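Sorting out the wire rack

Nov 15, 2019

The spice and lunchbox shelf has been annoying me since October, mostly through loss of height. Anything stacked more than two deep has to be unstacked to reach the bottom piece. A two-level rack was the obvious fix. I looked at one from Etis and one from Savis and bought the Savis, on the grounds that the wires were welded at every crossing and the Etis ones were not.

Mesh size matters more than the listings suggest. A coarse grid lets small lids tip through and hang there. The Savis grid is fine enough that the smallest lid I own stays put on either level.
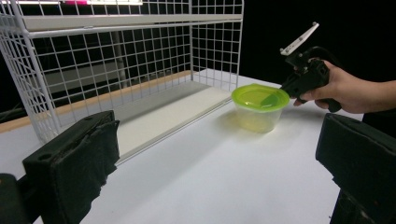 Weight was the next question. My heaviest regular load is a set of filled containers at 347 grams each, and three of those side by side on the upper level produced no bow that I could find with a straightedge. I did not test to failure. Shahzad Hayat has the same rack under his sink and keeps detergent on it, so I assume there is margin.

The flat panels need a mention. Bare wire leaves round-bottomed bowls rocking on two contact points. With a solid surface they sit still, and a spill stays on the panel where it can be wiped. The drawback is airflow: anything put away damp stays damp, so I now dry containers fully before shelving them.

Placement rules, as they stand:

1. Small round containers go on the lower level, lids on, one layer only.

2. Bowls go on the upper level, inside the railing. The shallow green one is the widest and goes in first, with anything smaller nested in it.
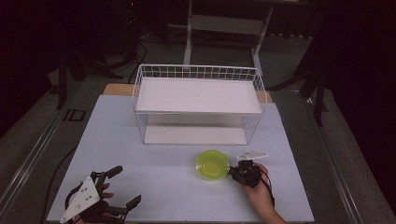
3. Loose lids stand on edge against the side wires, largest at the back.

4. Nothing goes on top of the railing itself. Zuzanna Lis balanced a tray there for a week and the rail took a slight lean, which I bent back by hand.

Still open is the matter of the feet. Bare wire ends will mark a painted shelf in time, and the caps I ordered from Rizvi are one size too large. I have a second set on the way and will add the part number when they fit.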